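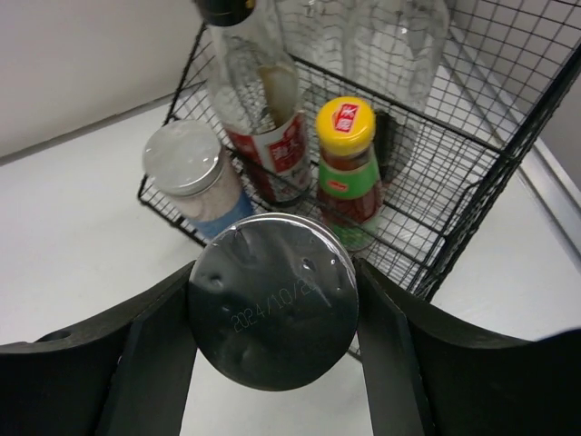 Hi, I'm Lovely Magbanua, and I run Seltska, a small legal help office on the second floor above the shoe repair place in Prallville. If you've found this page, there's a decent chance somebody you care about has just been arrested, or has a hearing coming up and no lawyer yet. Take a breath. You can call us before you finish reading.

I spent my first years as a lawyer doing bail hearings at the Dalisay county courthouse, often with a file I'd been handed in the hallway. I'd get a few minutes with a person through a scratched window, then we'd be up. One June I had a client sit in jail for 20 days over paperwork that should have taken an afternoon (his mother called me every one of those mornings, and she was right to). I quit that fall and rented this office with my old classmate Jericho Tagle. We had one desk, and we fought over it.

These days there are more of us! Jericho still handles most of the bail and release work, and he's the one you want if the hearing is tomorrow. Cherry Mae Dizon takes our appeals and writes beautifully, even when she's mad. Wing-sze Tseng looks after the families — who can visit, how to put money on a phone account, what to wear to court, where to park so you don't get towed. Lilibeth Quiambao answers the phone and keeps the calendar, and she'll probably be the first voice you hear.

Last year we took on 173 cases, mostly people being held before trial. We also work with reporters and students who get picked up while covering or attending protests, which has become a bigger part of our week than I ever expected. If that's you, write our number on your arm. It sounds silly until they take your phone.

About money: the first talk is free and runs 40 minutes, longer if you need it. After that we charge by what you earn, and plenty of people pay nothing. We'll tell you the cost before you sign anything. We don't do divorces, wills or traffic tickets, but Lilibeth keeps a list of good people who do.

The phones are on from 8 a.m. to 7 p.m., and the night line goes to whichever lawyer is on call. Every other month we also set up a table at the Lelden library, where you can bring in a court letter and one of us will read it through with you. Come by even if you think it's a small thing. Bring the envelope too, the postmark sometimes matters.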